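**Snack plates on a plain white table – plate first or packet first?**

**skosgate_mum** wrote:

Hello all, I've been reading here since March and finally have something to ask. I'm putting together the snack table for our block's open afternoon and I've landed on the simplest thing I could think of, a white table, plain white plates with the thin black rim (the Zuritz ones, I had a stack in the cupboard already) and one wrapped snack for each person. No cloth, no flowers, no little signs. My sister thinks it will look like a dentist's waiting room. I think it looks calm!

What I can't settle is whether to open the packets and tip everything out beforehand, or leave them sealed next to the plate and let people do it themselves. I have 45 people coming and a table that gets warm in the afternoon, if that changes anything. Would love to hear how the rest of you do it.

**prela_kitchen** wrote:

Welcome! Leave them sealed, please. I did a school fair where we tipped out all the crackers at noon and by the time the doors opened they had gone soft and sad, and I ended up eating them for a week. A sealed packet beside an empty plate is perfectly friendly, and anyone who wants to take theirs home in a pocket can do it.

And I love those rimmed plates. The black line does all the work on a white table, otherwise the plate would just melt into it.

**oatsandends** wrote:

I'm going to disagree with Prela a little, sorry! A sealed packet says "vending machine" to me. When I go to somebody's table I want to see food on the plate, even if it's only a handful. My grandmother would have been up at dawn decanting things into bowls, and I suppose I've inherited it. If softness is the worry, open them in small batches and keep topping up. It's more running back and forth, but you get to chat to everybody that way, and for me that's half the fun of having people over.

**skosgate_mum** wrote:

Both of these make sense to me, which is no help at all, haha. I'm adding two pictures so you can see the plate and the green wrapper with the white table underneath. Be gentle about the bareness, my sister has already had her turn. 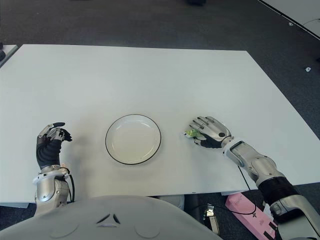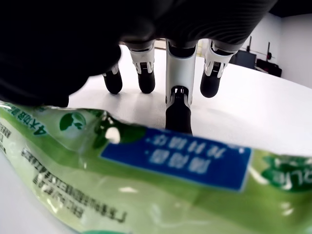
*First one: the rimmed plate. Second one: the pale lime wrapper up close.*

**prela_kitchen** wrote:

Oh, that green is nice! I was picturing something much louder. With the white and the black rim I wouldn't add another color at all, maybe napkins in the same lime if you can find them, and if you can't, plain white.

I'd still keep them sealed. The crinkly film catches the light and looks cheerful enough on its own.

**tablecloth_ana** wrote:

I'm with your sister on the cloth, I'm afraid. It doesn't need to be fancy, just a runner down the middle, so there's something soft against all that white. Hard plate on hard table is also noisy once you have a room full of people setting things down, and you'd be surprised how much a bit of cotton helps. Mine came from Âu, the little import place, and it has survived beets, red wine and a toddler.

**oatsandends** wrote:

Carpet in there, I see, dark gray. That'll hide a multitude of crumbs until you vacuum – then you'll find out. Another small point for sealed packets, I'll admit, as people do tend to carry those off and eat them elsewhere. I'm not changing my vote, though. Bowls!

**skosgate_mum** wrote:

You're all so kind. I hadn't thought about the noise, and now I can't stop hearing it. I might do a runner and leave the plates as they are, then put 2 packets on each plate at the ends of the table, where the kids tend to gather, and keep a couple of open bowls going in the middle for the oatsandends of this world.

Does anyone know if the lime napkins come in smaller packs? The only ones I can find are in a box of 2000, and I'd be passing them on to my grandchildren.

**tablecloth_ana** wrote:

Try a party shop and ask if they'll split a box, ours does it if you ask nicely and it isn't graduation season. Or cut some cheap cotton into squares and wash them afterward. I did that years ago and still use them.

**prela_kitchen** wrote:

Seconding the cotton squares. Pinking shears, no hemming, done in an evening in front of the TV. And do come back and tell us which ran out first, the bowls or the packets!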